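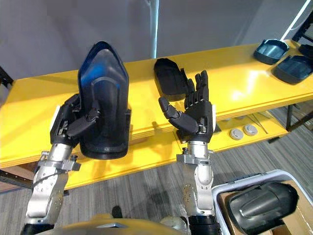 Stop grading the demo by how it looks

Opinion, by Imad Zein

Quick one, I have a shift at 2:00 and I've been meaning to write this since August.

We have 3,947 recorded demos on the drive at Ganollow. All of them by remote control, a person in the gloves, two arms, two five-finger hands, black plastic shells on a yellow table. Pick up, hold, turn, set down. Dull work. I've done a good chunk of it myself, so has Fadi Fakhoury, and the two of us disagree about almost everything except the chairs.

My complaint is about the review step. Somebody watches the replay and marks it clean or not clean. Clean means smooth. Means the hand goes straight to the part and the fingers close once and nothing gets nudged. Everything else goes in the bin folder and never gets trained on.

I think this is backwards, or at least half backwards.

Take a glossy shell. Curved, slick, tall when you stand it on end. When I pick one up with my own hands I miss a little, every time. Fingers land, slide, settle. I shift the thumb. Then I lift. Watch anybody on a real line and you'll see the same thing, they fix the grip as they go and don't know they're doing it. That fixing is the skill! And it's the exact part we throw out, becuase on the replay it looks like fumbling.

So what does the robot learn? The straight road. It learns what to do when the shell is where the shell should be. Move it over by a thumb's width and the hand closes on the edge and pushes, and there's nothing in its head for that. Why would there be. We deleted it.

Fadi's answer is that sloppy demos teach sloppy habits. Fair. I've seen it. We had an operator who always waited before the lift, just a rest, tired arms probably, and the policy picked up the wait and kept it. Looked like it was thinking. It wasn't thinking. So yes, some of the bin folder is junk and should stay there. A pause because you sneezed is not a lesson.

But a slip followed by a save is a different animal from a slip followed by a mess, and our form has one box for both. One box. I asked for a second one. Was told it would slow down review.

The other thing, the idle hand. On these two-hand jobs one hand holds and the other one waits its turn, open, hanging there. Operators hate that. They've been told the waiting hand should be still so they freeze it, stiff wrist, and their shoulder hurts by lunch. In real life your spare hand drifts toward where it's needed next. It's getting ready. I'd let it drift. I'd take a less tidy recording and an operator who can still lift a coffee cup afterward.

And please, some moving by hand too. I know the remote rig is the product, Mata and Momumstead both bought it for the rig. But for a stubborn grasp, grabbing the arm and walking it through the motion tells you things the gloves can't. You feel where it binds. Our gloves give you no feel for the plastic, none, you're going by eye and hope. I did 20 that way last month on the big shell, arm guided by hand, and came back to the gloves better at it. Not proof of anything. Still.

What I'd change, if it was up to me. Two boxes on the form, saved and not saved. Start the part a little wrong on purpose in some sessions. Let the people who record do part of the reviewing, they know which wobble was a decision. Pull 91 out of the bin folder, any 91, and have three of us watch them again with the sound off and no clock running.

Fadi says he'll write a reply. Good, he should, he types faster then me anyway.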